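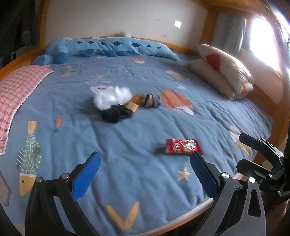

Bed clearing, small things on the blue duvet

20 April 2019

Back to the bedroom today, and I'm glad, because I was getting very tired of the kitchen drawers. We've got the cartoon duvet on now, the blue one with the fish and the cats and the stars, and I love it (Retno says it gives her a headache, so there we are, split down the middle).

The job for the afternoon was the small stuff. Big stuff on a bed is easy, you pick up the pillow, you pick up the sweater, done. What I wanted to write up was how you clear the little bits people leave lying around: a candy wrapper, a rolled-up sock, a white fluffy plush toy, a black fuzzy bundle of something, and a little brown cylinder with a gold band near the bottom. I put that last one down standing up. Yes, it does stand up on a duvet if you find a flat patch!

Wrapper first. I've changed my mind on this since March, when I was leaving trash until the end. The trouble with leaving it is that it slides into a fold the minute you tug the cover, and then you're shaking out the whole bed. The red one is a good one to practice with, it's slightly crumpled so there's an edge to get hold of. The really flat ones are a pain. Pinch it up, don't drag it. Dragging just pulls the fabric along with it and you end up with a bigger wrinkle than you started with.

Then the sock. It's the grey and cream one with the dark striped cuff, already rolled up small, and I'd like it to stay rolled please. If it comes undone, roll it again before it goes in the bin with the others. I know that's fussy. I've got 19 socks in the Imham bin and 11 of them have no partner, and I'm not adding to the mess.

Plush and black bundle: these two are a pair of troublemakers. Part of the bundle is tucked under the plush, so if you grab the plush low down you bring a mouthful of black fuzz with it. Go in from the top of the plush, lift straight up, put it on the shelf, then come back for the bundle. I tried it the other way round on a run before lunch and got both at once, which looked very impressive and is no use to us at all.

Cylinder whenever you like, as long as it's before anybody starts pulling the cover straight.

A few loose things so I don't forget:

- The Barkari sheet still says "clear, then fold." There's no folding on this one. Cross it out. We smooth the duvet flat and leave it on the bed.

- One pass with everything set out came to 59 seconds. Fine by me, and I wasn't hurrying. The smoothing took longer than I'd like. These soft folds come back as soon as you lean on the mattress.

- Need another lidded tub for the shelf, the Plaltex kind, the one we have is full of clothespins.

- Retno Govindasamy wants to swap the duvet for the plain one from the Bowen box. I said give me 5 more passes on the fish first. The green one with the polka dots and the yellow tail is my landmark, I've been setting things out by it and I'd be lost on a plain cover.

Tomorrow: same bed, same items, wrapper moved up closer to the pillow end. Put the spare socks back in the bin before starting.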